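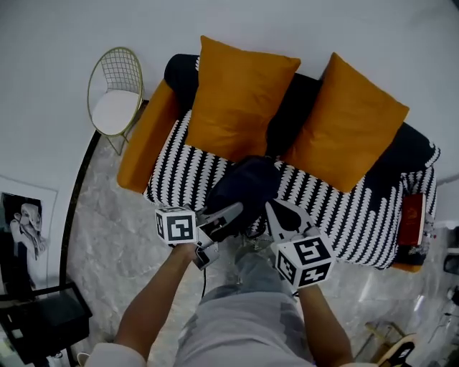 Blog > Skin Stories > Growing Up Patchy

The year I stopped wearing long sleeves

I was 13 when the first white patch showed up on my elbow, and I was 29 before I wore a tank top to a grocery store. I did the math on that last night and had to go eat some cereal.

If you're new here, hi! I have vitiligo, mostly on my arms and neck, plus a patch by my left eye that my niece calls my cloud. I write about it when I feel like it, which lately is a lot (sorry to those of you who came for the soup recipes).

So last month I signed up for a portrait workshop at the Nomulthorpe arts center. You pair up with somebody and draw each other for three evenings, no phones, no erasers. I got Kamil Bartoš, who is a retired bus driver and draws way better than me. I wore sleeves the first night. Old habits! He drew my sleeves very carefully, every wrinkle, and I sat there feeling kind of silly about it.

The second night I wore a T-shirt. He looked for a while, sharpened his pencil, and asked if I'd mind him using the blue one for the edges of the patches. I said go ahead. Then I cried a little in the parking lot, but the good kind, mostly.

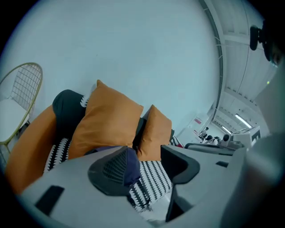
What I wish I could tell my mom

She spent so much money on cover creams. She'd line them up by the sink – 12 little pots, all slightly the wrong brown – and we'd try them before school pictures. She was being kind, I know that now. But what I heard at 13 was that there was something to cover.

I don't hate makeup, by the way. I still wear concealer to weddings if I'm in the mood, and I had a great time last May putting gold eyeliner around my cloud. It just feels different when it's my idea.

The drawings go up in the hallway at the center next week, and mine has blue edges all over it. Mom's coming. She already asked what I'm wearing, and I told her the yellow dress with the straps.

Filed under: Skin Stories, Family
29 comments | 3 shares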